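How to Run a Hand-Held Gripper Demo at an Open Day

By the Kolano workshop desk | September
2 min read

These steps cover the chopstick table as run at the Hindarthorpe open day. The task is simple: a visitor picks up a chopstick with a hand-held two-finger gripper, holds it upright, and places it in a basket. Allow 8 minutes per visitor, including instruction.

1. Lay a cloth on the table and set the basket within easy reach.
2. Check that both finger pads are seated and that the jaws close evenly.
3. Have the visitor open and close the jaws a few times before touching anything.
4. Grip the chopstick near its thick end, one pad on each side. Squeeze only until it stops turning.
5. Raise it to vertical and pause before moving over the basket.

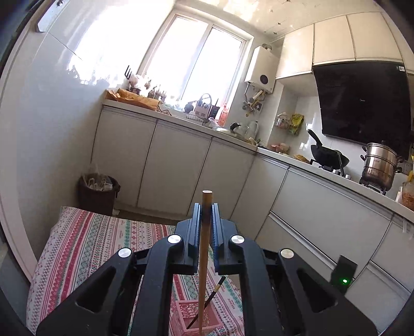 Adomaitis asked whether beginners should start with something wider, as visitors at the Susix demonstration tended to squeeze too hard and lose the chopstick sideways. A marker pen was the suggestion.

A pen works for the first attempt. Switch to the chopstick on the second – thin stock shows a misaligned grip at once, and a pen hides it.

6. Lower the chopstick until its tip is below the rim, then release slowly.
7. Log the attempt as placed, dropped or missed. Some 100 attempts give a usable record for one afternoon.
8. Wipe the pads between visitors and check the joints for play.

If the jaws close off-center, stop and reset the linkage before the next turn.

1279 shares | 2 comments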